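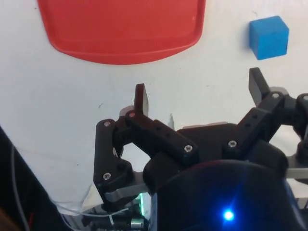

A red plastic tray and a small blue foam cube on a white tabletop.

Trakadberg Holdings is a consumer goods group best known for a disputed share sale and the accounting questions that came after it. The company sells molded housewares and packaging under the Clirkis name.

Trakadberg was founded by Zoltán Farkas, who kept control through a family vehicle, Farkas Partners. Before the listing it claimed 1249 retail customers. The prospectus did not define "customer," and later filings dropped the figure without comment.

Grorkthorpe report

In December the research firm Grorkthorpe, which had bet against the stock, published an 80-page report. Its lead author, Mebrat Derese, alleged that 14 of the group's distributors shared addresses with companies tied to Farkas Partners. Trakadberg called the claims baseless and promised a point-by-point reply. The reply ran to four pages and did not discuss the addresses.

Grorkthorpe stood to gain from a falling price, and parts of its report rest on unnamed former employees. Neither side has released the underlying contracts – a review paid for by Trakadberg cleared management, but only its summary was made public.

See also: Short selling; Related-party transaction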